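# Vous gardez vos boîtes à chaussures ou pas ?

**florneo_13** — 9 h 12

Salut à tous,

Je relance le vieux débat parce que je suis en plein tri du bureau et que ça tourne à la dispute à la maison. Moi je garde TOUT. Les boîtes de baskets, de bottes, de sandales, tout part en haut de l'armoire et ressort un jour avec des photos, des câbles ou des graines dedans. Mon compagnon voudrait que ça finisse au bac jaune la semaine même. Du coup je voudrais vos avis : vous gardez quoi, vous rangez quoi dedans, et surtout au bout de combien de temps vous lâchez l'affaire ?

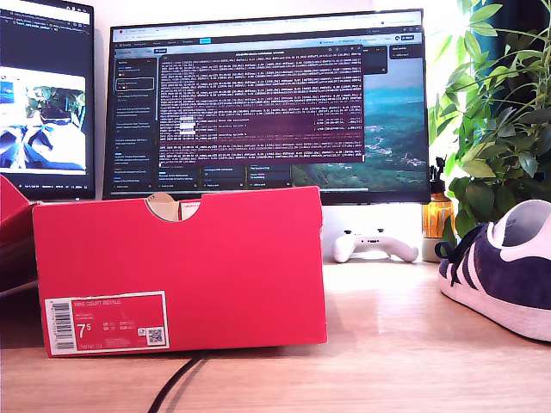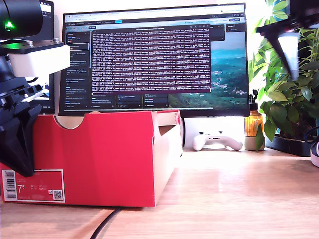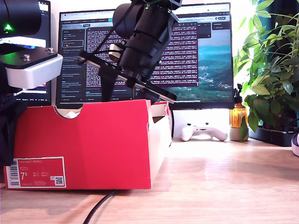 *La boîte rouge sur le bureau, trois vues.*

Celle-là, c'est une Nike Court Royale, et je l'aime bien pour l'encoche arrondie sur le bord, on passe le pouce et hop. Je pensais y mettre mes tirages photo, ceux qui traînent dans des enveloppes depuis le déménagement. Bonne ou mauvaise idée ?

---

**Mendesard** — 9 h 40

Mauvaise pour les photos ! Le carton ordinaire est acide, il jaunit le papier à la longue. J'ai hérité des photos de mariage de mes grands-parents dans une boîte de pantoufles et les bords sont tout bruns. Il faut du carton neutre, on en trouve chez les encadreurs, ça coûte un peu mais tu le fais une fois dans ta vie.

Pour tout le reste (tickets, câbles, pelotes, piles), la boîte à chaussures est imbattable.

---

**dorian.renaud** — 10 h 05

> Mauvaise pour les photos !

Mouais. Les miennes sont dans des boîtes à chaussures depuis 36 ans et elles vont très bien. C'est surtout l'humidité qui fait des dégâts. Dans une chambre, au sec, loin du radiateur, je n'ai jamais rien vu bouger. Chez ma tante elles étaient à la cave et là oui, c'était la catastrophe, tout collé.

---

**Mendesard** — 10 h 21

@dorian.renaud tu as comparé avec les négatifs ? Parce que quand ça vire doucement on ne s'en rend pas compte, on s'habitue. Je ne dis pas que ça tombe en poussière, je dis que pour des photos auxquelles on tient je ne prendrais pas le risque.

---

**Remedios B.** — 11 h 33

Chez moi c'est la règle des 2 : deux boîtes vides d'avance, pas une de plus. Quand une nouvelle arrive, une ancienne part. J'avais une montagne de cartons avant ça, mon mari disait qu'on vivait dans l'arrière-boutique d'un marchand de chaussures (il n'avait pas tort).

Dedans je range les semences, classées par mois de semis, avec des intercalaires découpés dans des boîtes de céréales. Un sachet de thym, un sachet de basilic, debout comme des fiches de bibliothèque. La largeur tombe pile pour les sachets du commerce !

---

**florneo_13** — 11 h 50

Oh la bonne idée les intercalaires !! Les miennes sont en vrac dans un saladier, je rachète des radis chaque année sans savoir que j'en ai déjà.

Tu colles des étiquettes dehors ou tu te souviens ?

---

**Remedios B.** — 12 h 02

Étiquette sur le petit côté, toujours, comme ça on la lit même quand c'est empilé. Gros feutre noir sur un bout de ruban de masquage, ça se décolle quand on change d'avis.

---

**jetorance** — 13 h 27

Je vais faire le rabat-joie : garder la boîte a un seul intérêt, la revente. Une paire avec sa boîte d'origine part plus vite et un peu plus cher, surtout si l'étiquette avec la pointure est encore lisible. Donc pas de gommettes, pas de feutre, pas de papier cadeau dessus. Le reste, c'est du carton qui prend la poussière et qui nourrit les poissons d'argent.

Si c'est pour ranger, prenez des bacs en plastique transparent, on voit ce qu'il y a dedans et ils ont tous la même taille.

---

**Mendesard** — 13 h 45

Les bacs transparents j'ai essayé, les miens ont fendu au deuxième hiver dans le garage. Et acheter du plastique pour remplacer du carton qu'on a déjà gratuitement, ça me fait mal au cœur.

---

**jetorance** — 14 h 10

Au garage, forcément, le gel. Mets-les dans un placard. Et on peut les laver, essaie donc avec ton carton :)

---

**Zoltán_B** — 17 h 58

Je passe entre deux. Pour les câbles, gardez les rouleaux de papier toilette : on les met debout dans la boîte, un câble par rouleau, et on écrit dessus. J'ai fait ça en août en rangeant le bureau et j'ai retrouvé un chargeur d'appareil photo que je cherchais depuis des lustres. Par contre le couvercle ne ferme plus si les rouleaux sont trop hauts, il faut les recouper au cutter.

Sinon pour les cartes postales c'est parfait aussi, j'en ai 500 qui tiennent sur une seule étagère.

---

**dorian.renaud** — 18 h 30

500 cartes postales !? Classées par pays ou par expéditeur ?

---

**Zoltán_B** — 18 h 41

Par pays, puis par ville. Ma sœur me dit que par expéditeur ce serait plus touchant, mais je ne m'y retrouverais plus.

---

**florneo_13** — 20 h 15

Bon, merci à tous, j'ai lu vos messages à voix haute pendant le dîner (il a surtout retenu celui de jetorance, évidemment). On a négocié : j'adopte la règle de Remedios, mais avec quatre boîtes d'avance. Les photos iront dans du carton neutre dès que je serai passée chez l'encadreur, et la rouge sera pour les graines.

Quelqu'un sait si les boîtes de bottes, les grandes, passent dans un Palacios de 40 de profondeur ? J'en ai une qui m'encombre le couloir.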